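Keeping the Bins Clean at Jotlow

October 8, 2023

Jotlow takes in returned and unsold household goods from 11 stores and sorts them for resale, recycling or disposal. Most of the goods come in loose. They are tipped into metal bins, and from there each item goes to its own stream. The floor manager at the Astthorpe building has worked there since it opened in January of last year. We talked to her at the end of a shift about what ends up in the bins and how they are kept in working order.

"People think it's all boxes," she said. "Boxes are easy. What we get is one can, one jar, one thing off the bottom of somebody's cart. It's the single items that take the time."

The site handled 3,855 pounds of loose goods in its busiest week so far. Drinks and jars make up a large part of that. She said round items are the ones new staff complain about, because they roll to the low side and sit against the wall.

"You learn to go to the wall first," she said. "If you start in the middle you push everything else back, and then you're reaching over your own mess."

The bins were bought secondhand from Omoregie, a food packing firm that was closing one of its lines. They are sheet metal with sloped sides. Jotlow paid $215 for each one, and she still thinks that was a fair price. Plastic bins were tried first. They were lighter and quieter, but the bottoms cracked, and sticky spills got into the cracks.

"Metal you can scrub," she said. "It scratches, sure. I don't care about scratches. I care if it smells."

Cleaning is done at the end of each shift with warm water, dish soap and a nylon brush. The staff used a stronger cleaner from Flidside for a few months and went back to soap when two people said it bothered their hands. Labels are a bigger problem than spills. Paper comes off the jars in small pieces, sticks to the metal and dries there.

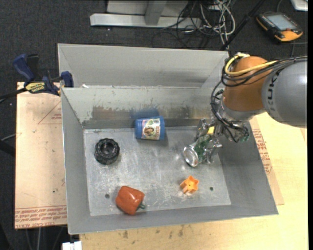 "The floor of the bin gets done every time," she said. "The inside walls, not always. You get a brown line along the bottom of the divider and it builds up. I'd like to say we get all of it. Some of it has been there longer than I'd want."

She has asked for a second set of brushes with longer handles. The ones they have now are fine for the main section and too short for the narrow part behind the divider, where scraps tend to collect.

Asked how the streams are decided, she kept it short. Full cans and sealed jars are checked for a date and set aside. Dented cans go to recycling after they are emptied. Anything the staff can't identify goes on a shelf by the door and gets looked at once a day.

"The shelf is my favorite part, to tell you the truth," she said. "Knobs, lids, wheels off of something. Last month we had 521 items go through it, and we found a place for most of them."

The next order of brushes is due before the holiday returns start coming in. She expects January to be the heavy month again, and she has already asked for one more person on the late shift.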